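4. Colocación del filtro de sobremesa y primera puesta en marcha

Esta sección corresponde al purificador de aire Drolter en su versión de sobremesa. Si ha comprado la versión de pared, salte a la sección 5, aunque los avisos sobre el filtro valen para las dos. La hoja plegada que viene en la caja promete que el aparato queda listo «en un instante» y sin leer nada. No conviene creerla. Reserve media hora larga y tenga a mano un destornillador de estrella pequeño.

4.1 Antes de empezar

Compruebe que en la caja están el cuerpo del aparato, el filtro Tak envuelto en plástico, el cable de alimentación y 2 patillas de sujeción. Las patillas son pequeñas, del mismo color que el cartón, y acaban a menudo en la basura con el embalaje. Sin ellas el filtro se sostiene a medias y vibra.

Nota: el fabricante describe el filtro como «universal». Lo es para sus propios modelos, y ni siquiera para todos. Los recambios Pristton encajan en la ranura, pero quedan algo holgados por arriba y dejan pasar aire sin filtrar. Si ya los tiene comprados, puede usarlos; lo que no puede esperar es el mismo resultado.

4.2 Elegir el sitio

1. Busque una superficie firme y nivelada. Una mesa auxiliar sirve, siempre que no cojee.

2. Deje un palmo libre por detrás. La toma de aire está en la parte trasera, y pegada a la pared trabaja mal y hace más ruido.

3. Aleje el aparato de cortinas, papeles sueltos y plantas con tierra seca. El sensor de partículas interpreta la tierra como una emergencia y pone el ventilador al máximo.

4. No lo coloque en la cocina junto a los fogones. El folleto lo muestra ahí, muy bien iluminado, pero la grasa tapona el prefiltro en pocas semanas y luego la garantía no cubre el recambio.

En cuanto a la superficie de habitación recomendada, tómela con reservas. La cifra que figura en la caja se calcula con el ventilador en velocidad máxima, puertas cerradas y sin nadie dentro, condiciones en las que pocas personas necesitan purificar nada. En un dormitorio con la puerta entreabierta y el aparato en modo nocturno, cuente con bastante menos de la mitad.

4.3 Limpiar la zona de apoyo

1. Retire el polvo antes de colocar el aparato, con un paño o un plumero que atrape la suciedad. Los plumeros que solo la levantan la mandan directa a la rejilla.

2. Limpie también los bordes y la cara inferior del tablero, donde se acumula más pelusa de la que uno cree.

3. Si hay restos de adhesivo en la zona, quítelos con agua tibia y jabón. Los pies de goma no agarran bien sobre pegamento viejo.

Precaución: no use sprays abrillantadores el mismo día. El sensor los detecta durante horas y la luz se queda en rojo. Los productos que se anuncian «aptos para purificadores» contienen lo mismo que los demás, según hemos podido leer en sus etiquetas, y cuestan el doble.
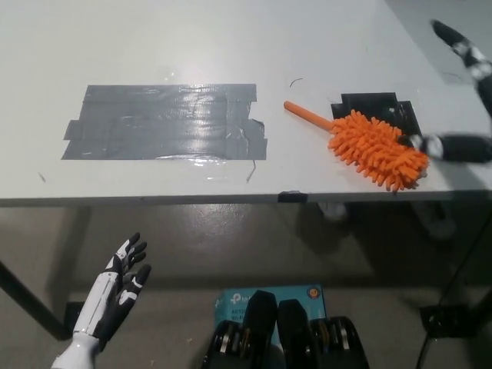 4.4 Instalar el filtro

1. Con el aparato desenchufado, gire la tapa trasera hacia la izquierda hasta notar un tope. No hay clic, diga lo que diga la hoja de la caja.

2. Saque el filtro de su bolsa de plástico. Parece un paso evidente, pero el filtro viene ya metido en el aparato con la bolsa puesta, y la luz verde se enciende igual. El aparato no sabe si el filtro está envuelto. Cuenta horas de motor y nada más.

3. Coloque el filtro con la pestaña de tela hacia fuera. La flecha impresa en el lateral debe apuntar hacia el interior.

4. Ponga una patilla a cada lado y apriete con el dedo. Si una de ellas baila, gírela media vuelta: tienen un lado más grueso, aunque a simple vista cueste distinguirlo.

5. Cierre la tapa y apriete el tornillo sin forzarlo. La rosca es de plástico y se pasa con facilidad.

Precaución: no lave el filtro principal. Circulan consejos para alargarle la vida bajo el grifo, pero el papel plisado se deforma al secarse y pierde eficacia. Lo único lavable es la malla exterior, y debe estar completamente seca antes de volver a montarla.

4.5 Primer encendido

1. Enchufe el cable directamente a la pared. Evite regletas con interruptor: cada corte de corriente borra el contador de horas del filtro.

2. Mantenga pulsado el botón superior hasta que la luz parpadee en blanco y suéltelo.

3. Espere 17 minutos sin tocar nada. Es lo que tarda el sensor en calibrarse, y durante ese tiempo el color de la luz no significa nada.

4. Seleccione la velocidad media y déjelo funcionar con la ventana cerrada. Es normal un ligero olor a plástico el primer día. Si continúa al tercero, desenchufe el aparato y revise que no quede ninguna lámina de embalaje dentro.

Nota: la aplicación Woltgate no es necesaria para nada de lo anterior. Pide crear una cuenta, activar la ubicación y aceptar avisos, y a cambio muestra la misma luz de colores en la pantalla del teléfono. El modo automático, el temporizador y el bloqueo infantil se manejan desde los botones del cuerpo — en ese orden, de izquierda a derecha.

4.6 Qué esperar del indicador de filtro

El aviso de cambio salta a las 410 horas de uso en velocidad alta, con independencia de lo sucio que esté el filtro. En una casa sin mascotas ni humo es posible que aún tenga un gris claro y uniforme y que aguante más. En una casa en obras puede estar negro mucho antes de que se encienda la luz. Mírelo usted mismo una vez al mes y decida con los ojos.

Para reiniciar el contador:

1. Apague el aparato, pero déjelo enchufado.

2. Pulse a la vez los botones de temporizador y bloqueo hasta oír un pitido.

3. Encienda de nuevo. Si la luz naranja sigue ahí, repita la operación; a menudo falla la primera vez.

Nota: la suscripción de recambios que se ofrece al registrar el producto envía un filtro cada trimestre, lo necesite o no. Si la activa en mayo, recibirá el siguiente en pleno verano, cuando mucha gente tiene las ventanas abiertas y el aparato parado.

4.7 Si algo no va bien

La luz está siempre roja: limpie la lente del sensor con un bastoncillo seco. Está detrás de la tapita lateral, que se abre con la uña.

El aparato silba: el filtro está mal asentado o falta una patilla. Vuelva al apartado 4.4.

El aparato se para solo: compruebe que la tapa trasera está cerrada del todo. Un interruptor de seguridad corta el motor si queda abierta, y lo hace sin ningún aviso luminoso.

No se nota diferencia en el aire: es la consulta más frecuente y la que peor respuesta tiene. El purificador retiene polvo y polen en suspensión, pero no elimina la humedad, no quita el olor a tabaco de un sofá y no sustituye a ventilar por la mañana. El código de error 235, en cambio, sí tiene solución concreta y se explica en la sección 6.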